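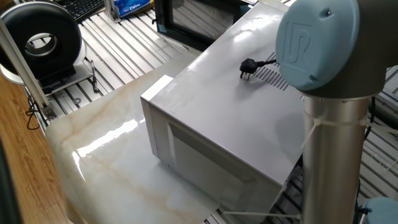 What does a small-town lunch counter sell that people can't make at home? Leftovers, according to Ximena Huenchumán, who has run one in Trolovstead long enough to stop being offended by it.

"Day-old stew outsells fresh," she says. "I used to hide the word. Now it's on the chalkboard and I charge the same."

Her counter, Drarlow, seats very few and feeds roughly 100 on a good day. The stew is a bean and squash affair that she considers unfinished until its second morning. Customers who ask for it fresh are given soup. 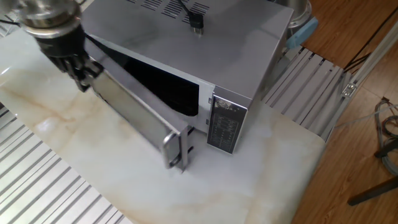 A microwave with its door open.

Huenchumán has firm views on reheating. Rice wants a spoonful of water and a lid. Fried fish wants to be eaten the first time. Bread she won't discuss.

Her business partner, Kiều Dương, does the books and disagrees with most of the menu. "She threw out a noodle dish that was making money," Dương says. "She said it had no future. It was lunch - how much future does it need?"

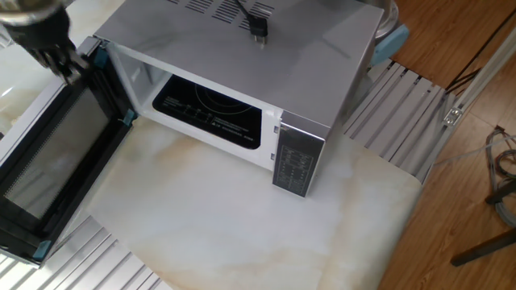 The noodles came back in February, after a customer from Ketness wrote a letter. Huenchumán has kept the letter. She has also raised the price of the noodles, and Dương reports that they still sell out before the stew does.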